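Week 2: pulping, and where the lignin goes

OK, so last time I rushed the end, sorry! Wood is mostly three things: cellulose, hemicelluloses and lignin. When we make pulp we're trying to keep the first, hang on to a bit of the second, and dissolve the third. In the kraft process, hydroxide and hydrosulfide in the cooking liquor do that for us — hot, and under pressure.

My running example will be the Hustdale mill. Say it loads 1000 kg of dry softwood chips and gets 900 kg of wet pulp at 50% solids. Divide dry pulp by dry wood and you have a yield of 45%.

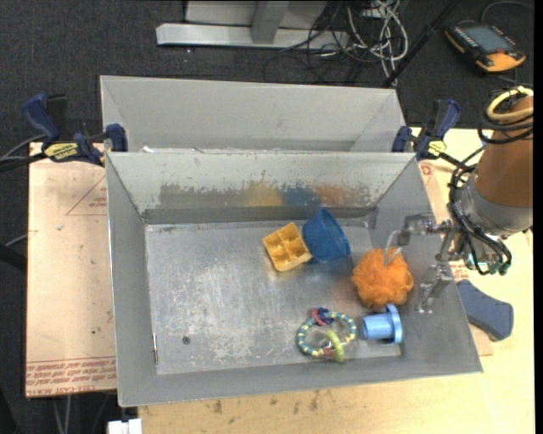 Why don't we cook until all the lignin is gone?
Cellulose starts breaking down too, so you lose yield and strength. The last bit is left for bleaching.

Please use dry weights in the homework (every September somebody forgets, and I used to do it myself). The Vakari problem set is due before the lab, and bring your kappa number tables.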